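Skostix Users Board > Hands and Grippers > Delić hand, knuckle bolts and the fingertip pads

Started by cwong_plundley

Hello everybody, and thank you to whoever wrote the long sticky about homing, which saved me an entire afternoon last month. I look after one machine at Plundley, a Skostix with the multi-fingered Delić hand, and it's been a lovely thing to live with. The hour counter reads 2,785 now and until August I'd hardly touched it except to wipe it down.

Then it started drifting on me. Not by much, but after a morning of moving things on and off shelves the fingers would close a hair later than they should, and if I re-homed the hand it came right back to behaving. I checked the cable first (reseated it at both ends, no change) and after that I put a wrench on the bolts along the knuckles and found one that turned further than I was comfortable with. So I've been parking the arm low over the open carpet, well clear of the taped-off corner, where I can get at the back of the hand from a stool without hanging over anything.
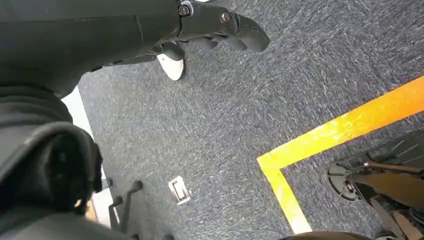 and going over each bolt with the little torque wrench before I start anything else. It takes me 9 minutes now that I have the order down. My question is whether you folks do this on a schedule or only when something feels off, and whether I ought to be using threadlocker. The manual says 4,000 hours for "hand service" and then doesn't say what that covers! I'd also love to know how long your fingertip pads last.

Colleen Wong

----------

Reply by gantrygrandpa

Welcome, Colleen, and good for you for checking the cable before reaching for the tools. I'd put threadlocker on every one of those bolts, the medium kind, and forget they exist. I did mine the week it was installed and I haven't had a wrench on it from that day to this. A bolt that needs retightening is a bolt that was put in dry, in my opinion, and I've held that opinion through a good many machines.

Pads I change when they look shiny. Wipe them with a damp cloth and nothing stronger, please, I ruined a set with solvent once and felt sick about it.

----------

Reply by natnael_s

Going to gently disagree with gantrygrandpa here, and I say that as somebody who has learned a great deal from his posts over the years. Threadlocker is fine on the wrist flange. On the knuckles I'd leave it off, because those are the same bolts you have to take out to swap a finger, and if you've glued them in you're standing there with a heat gun next to plastic and cables, wishing you hadn't. A paint mark across the bolt head and the housing does the job for me. If the line is broken, it moved. You can see it from across the room and you don't need the torque wrench out at all most days.

I'd also ask about the load, Colleen. What are you having it do near the shelves? We had the same late closing on ours at Prirnenora and it was the homing pose. We were homing with the forearm tipped down and the fingers were settling differently from the way they sat in use. Since we moved the homing pose to level, I haven't seen it.

----------

Reply by cwong_plundley

Oh, that's interesting, and I'm a little embarrassed, because my homing pose is tipped down too. I picked it because it was out of everybody's way!

The load is nothing dramatic. Somebody holds a cubby organizer up by hand in front of the arm and we set the reach from there, before the organizer goes anywhere permanent. It means a person is close to the fingers, so I run at the slowest speed and keep the stop button in my own hand the whole time. I'd rather not have a loose knuckle on a day like that, and so I suppose I'm the worrying type about bolts.

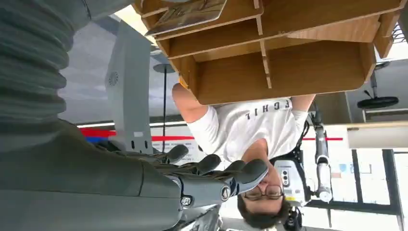

natnael_s (Natnael Shiferaw, Prirnenora)
Member, posted 23/09/2019

Slow speed and your own hand on the stop is exactly how we do it too. One thing I'd add is to look at the bellows while you have the arm in that kind of reach. Run a finger along the folds with the power off, especially the inside of the bend, and feel for grit. Ours had a split starting there that I'd never have found by eye.

And do try homing level for 2 weeks with the bolts paint-marked. If the marks stay whole and the drift stops, you can leave the threadlocker on the shelf.

----------

Reply by gantrygrandpa

I'll give him the bellows, and I'll give him the homing pose. I'm keeping my threadlocker.

----------

Reply by cwong_plundley

Fair enough, both of you! I've changed the pose to level this morning and the marks are on, in white paint pen, which was what I had in the drawer. I'll write the counter reading in the log and come back to this thread with it. Does anybody want to chime in on pads in the meantime?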